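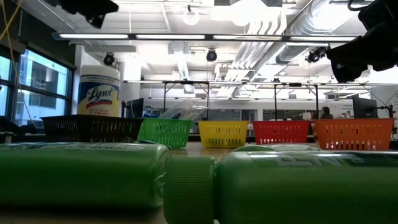 Clikiaについて

Clikiaは、Briltovportという港町にある、片付けと掃除の小さな教室です。日本から来たご家族や、日本語を勉強している方にも読んでいただきたいので、このページは日本語で書きました。私たちの日本語は外国人の日本語ですから、少し固いところがあるかもしれません。意味がわからない文がありましたら、遠慮なく知らせてください。直します。

教室の始まり

最初の教室は、Engelhardt通りのパン屋の二階でした。もともとは引っ越しの荷造りを手伝う仕事をしていて、お客様の家で箱を開けたり閉めたりする毎日でした。その仕事の中で、同じ質問を何度もいただきました。「洗剤はどこに置いたらいいですか」「子どもの物と台所の物が、いつも同じ引き出しに入ってしまいます」というような質問です。荷物を運び終わってからお話しする時間は短くて、十分に答えることができませんでした。それで、机をひとつ借りて、ゆっくり話す会を開きました。それがClikiaになりました。

パン屋の二階は朝がとても暖かく、夏は窓を全部開けても暑かったです。今の教室は同じ通りの23番地の一階にあります。段差がありませんので、ベビーカーの方も入りやすいと思います。

教室で使う物

私たちの授業では、特別な収納家具を使いません。主役はプラスチックのかごです。黒、緑、黄、赤、オレンジの5色を使っています。どれも側面に穴が開いている形で、中に何が入っているか、ふたを開けなくても少し見えます。穴があると空気が通りますし、ほこりがたまったときに水で流すことも簡単です。

色には、教室の中だけの約束があります。

黒 掃除の道具と、使い終わった布
緑 ボトルに入っている物
黄 毎日、手に取る物
赤 子どもの手から離しておきたい物
オレンジ まだ場所が決まっていない物

この約束は、ご自宅では自由に変えてください。ある生徒さんは黄色を猫の物に使っていますし、別の生徒さんは色をまったく気にしないで、かごの大きさだけで決めています。どちらも良いと思います。ただ、家族の中で約束が違うと困りますから、最初の日に家族みんなで話すことをお願いしています。

オレンジのかごについては、よく質問があります。「決まっていない物のかごを作ると、そこだけがいっぱいになりませんか」という心配です。はい、いっぱいになります。いっぱいになった日に、机の上に全部出して、もう一度考えます。私たちの教室でも、月の終わりにこの作業をしています。電池、鍵、だれかの手袋、何の部品かわからないねじなどが出てきます。

ボトルは、授業の中では立てたり、横にしたりして置いてみます。棚の高さが足りない家では、横に寝かせる方法を考えることもあります。そのときはふたがきちんと閉まるか、先に必ず確かめます。同じ形のボトルが二本あると、ふたの向きをそろえるか、反対にするかで、かごに入る量が変わります。小さいことですが、生徒さんはここでいちばん長く相談しています。

拭き取り用のシートのような筒の形の容器は、かごに入れないで、かごの後ろや横に立てておくことをおすすめしています。机を拭きたいときに、片手ですぐ取れることが大切です。洗剤や消毒用品を使うときは、製品に書いてある注意をよく読んでください。中身を別の容器に移すことは、教室ではしていません。

授業について

授業は2種類あります。

ひとつは「机の時間」です。教室の大きい木の机を使って、物を分ける練習をします。かごと練習用の品物は教室にありますので、何も持って来なくて大丈夫です。もちろん、ご自宅の引き出しの中身をそのまま袋に入れて持って来てくださっても歓迎します。実際、そのほうが話が早いです。午前10時に始まり、昼ごはんの前に終わります。

もうひとつは「Fedano」という名前のコースです。これは、先生がご自宅に伺って、ひとつの部屋を一緒に片付けるコースです。Fedanoという言葉に深い意味はありません。コースの名前を考えていたとき、発音しやすい言葉を探して、決まりました。台所、洗面所、玄関の中から選ぶ方が多いです。寝室もできますが、そのときは、見られたくない物を先に別の部屋へ移しておいてください。

Fedanoでは、先生が勝手に物を捨てることはありません。捨てるかどうかを決めるのは、いつもその家に住んでいる方です。迷っている間、先生は待ちます。長く待つこともありますから、お茶を出してくださる方がいて、いつもありがたく思っています。

物の数について

教室の壁に「100個まで」と書いた紙が貼ってあります。これは生徒さんへの規則だと思われることがありますが、教室の備品についての、私たち自身の規則です。かご、布、容器、はさみ、ラベルの紙の束など、授業に使う物を全部合わせて100個を超えないようにしています。新しいかごをひとつ買いたいときは、先に何かを手放します。前に、きれいな青いかごを見つけて、とても欲しかったのですが、机の上で相談して、買いませんでした。今でも少し残念です。

生徒さんのご家庭に、物の数の目標を出すことはしていません。家族の人数も、料理の回数も、趣味も、それぞれ違うからです。

お子様と一緒に

お子様も一緒に参加できます。小さいお子様は、色のかごに物を入れることがとても上手です。大人が「これは洗面所の物か、台所の物か」と考えている間に、もう全部入れ終わっています。入れた理由を聞くと、立派な理由があるときも、ただ同じ色だから、というときもあります。緑の物は緑のかごに入ります。

お子様が参加する授業では、机の上に出すボトルは全部、空で洗ってある物に替えています。洗剤が入っている物は、先生の後ろの高い棚に移します。

お問い合わせと見学

見学は無料です。「机の時間」の後ろの椅子に座って、好きなときに帰ってくださって構いません。8月は教室をお休みします。この間にいただいたメールには、9月になってからお返事します。

言葉は英語と日本語を使います。日本語の授業では、説明がゆっくりになります。わからない言葉は紙に書きますので、書いてほしいと言ってください。

教室はBriltovport駅の南口から、Engelhardt通りを海のほうへ歩いたところにあります。入口のドアは重いですから、強く押してください。

Clikia 一同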